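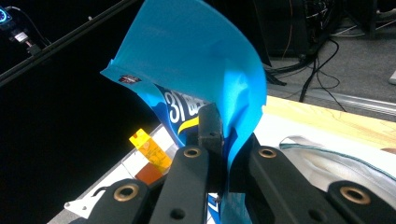

Snack and wrapper recycling: frequently asked questions

What can I put in the Olleck soft plastics bin?

Chip bags, candy wrappers, bread bags, cereal liners, produce bags and the film from multipacks. If it's thin, flexible and food came in it, it can go in. Rigid tubs, trays and bottle caps go in your curbside bin at home.

Where is the bin?

Inside the main entrance of the Olleck branch library, to the left of the book return. There is a second one at the Guillot Street market hall, open on market days only. The Muvwood bin was taken out in June and has not been replaced.

Do bags have to be clean?

They have to be empty and dry. Shake the crumbs out over the trash. If the inside is greasy, wipe it with a used napkin. You don't need to wash chip bags. Wash anything that held meat, cheese or sauce, and let it dry before you bring it in.

How do I know if a wrapper counts as soft plastic?

Scrunch it in your fist and let go. The old advice was that anything that sprang back was plastic and anything that stayed in a ball was foil. It doesn't work well for snack bags, which are often plastic with a very thin metal layer and can do either. A shiny blue bag like this one, creased and folded over on itself, goes in with the rest. Kitchen foil does not. Put that in your metal recycling.

Should I fold the bags or tie them in knots?

Neither. Leave them flat or lightly crumpled. Knotted bags jam the sorting belt at Imell and have to be pulled out by hand. 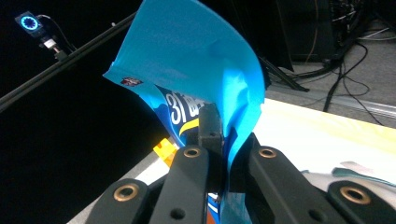

Do I need to remove stickers and labels?

Small price stickers can stay on. Large paper labels should come off if they peel easily. Ink is fine, so a bag with big white lettering on a navy background is no more trouble than a clear one. Tape is a problem in large amounts, so cut off any strip longer than your hand.

What happens to the material?

The bins are emptied twice a week and the contents are baled at Imell. Last year we sent off 1,407 bags of film. It is mostly made into garden edging and bench slats. Of those bags, 251 were rejected because of food or liquid inside.

Can businesses use the bins?

No. Shops and cafes should ask Imell for a commercial pickup.

Page updated Sat 3 February

Comments (3)

gardengate: Are pet food pouches OK? The ones with the plastic spout?

Reply from site: Pouches yes, spouts no. Cut the spout off first.

R. from Muvwood: Any chance of getting our bin back? It's a long way to Olleck without a car.

tinlid: The Guillot Street one was full by ten in the morning last market day. Could it be emptied the night before?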